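Speaker notes: building Jadum, a table-wiping arm, in a shared workshop
Arwel Morris, 12 April 2020

Slide 1, title
Say hello, thank everyone for coming along, and mention that the slides will go up afterwards so there's no need to scribble. Then straight in. Jadum is a small arm that Vojtěch Mikuš and I have been putting together since August, and its one job is to find a spill on a table and wipe it up with a cloth. I know, I know, a person can do this in the time it takes to say it! But it's a lovely problem once you start, and it has kept the pair of us very happy through a long winter.

Slide 2, what it's made of
Keep this short, people can ask later. The joints are printed, the base is a lump of steel plate from the offcuts bin, and the whole thing cost us £292, which includes the motor I burnt out in the first fortnight (own up to this, it gets a laugh and it's a useful warning about stall current). The controller box is called Puvo, after nothing at all. Vojtěch wrote most of the code that runs on it and I did the wiring, so if you see a wire in the wrong place, come and find me.

Slide 3, finding the spill
Slow down for this one. We began by looking for dark patches, and that was fine until we met shadows, crumbs and old marks on the table, every one of which looked like coffee to poor Jadum. Now it compares the table with a picture taken earlier, and ignores anything smaller than a thumbnail. Tea with milk in it is still a misery on a white table. Ask if anyone has ideas, and do leave a proper pause, because last time I galloped on and missed a good question from the back.

Slide 4, picking up the cloth
We spent far longer on this than on the wiping. A cloth lying flat gives the fingers very little to hold, and a folded one likes to come open halfway across. We tried pinching a corner, then pinching the middle, then a clip that Vojtěch was terribly fond of and I wasn't. Folding it first and going for the edge is what we've settled on for now.

Slide 5, how it's doing
We've logged 104 tries. The fault we see most is smearing, where the arm presses too lightly and draws the coffee out into a long curve. More pressure helps, up to the point where the base starts to creep. It takes 8 passes at the moment, and I'd like to get that down before anyone else has to sit and watch it.

Slide 6, the test layout
Leave this one up during questions. Explain that the cup counts as an obstacle, so the arm has to work beside it without sending it rolling. Point out the small specks too, as they're the sort of thing the size limit is meant to skip. Then thank Vojtěch, and remind people the workshop kettle is on.

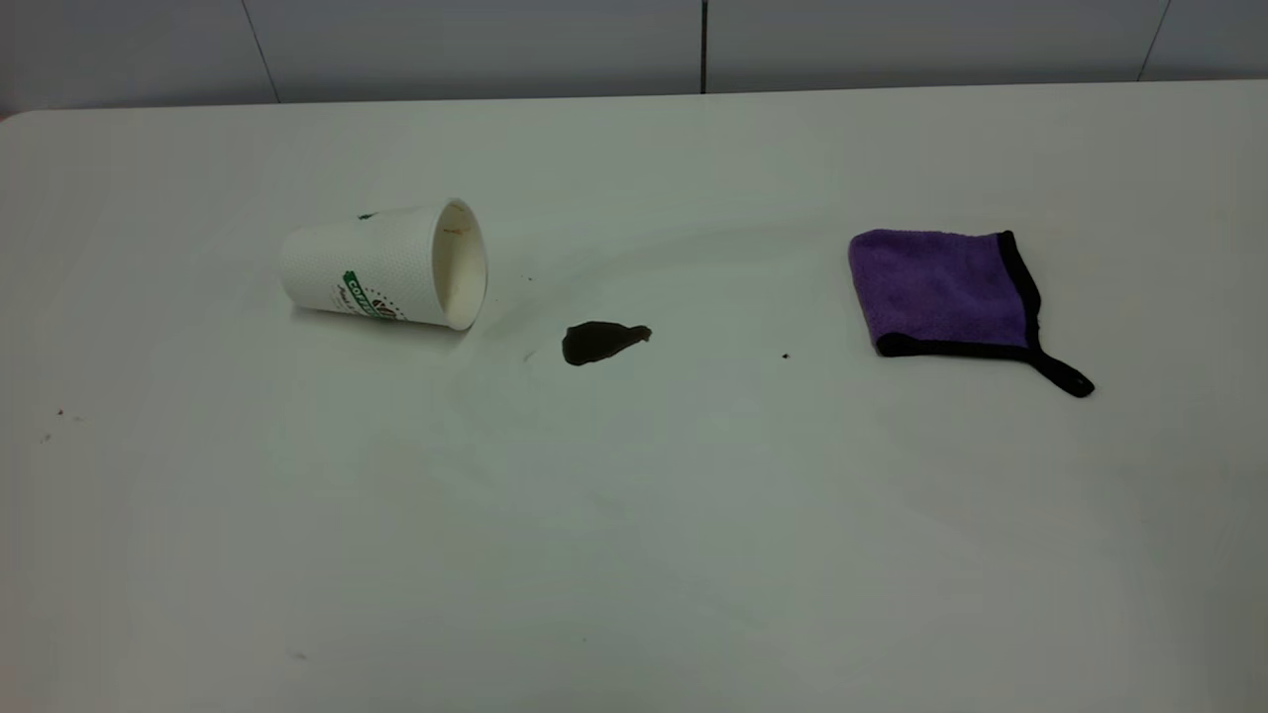 Tipped cup, coffee spill and folded purple cloth on the white table.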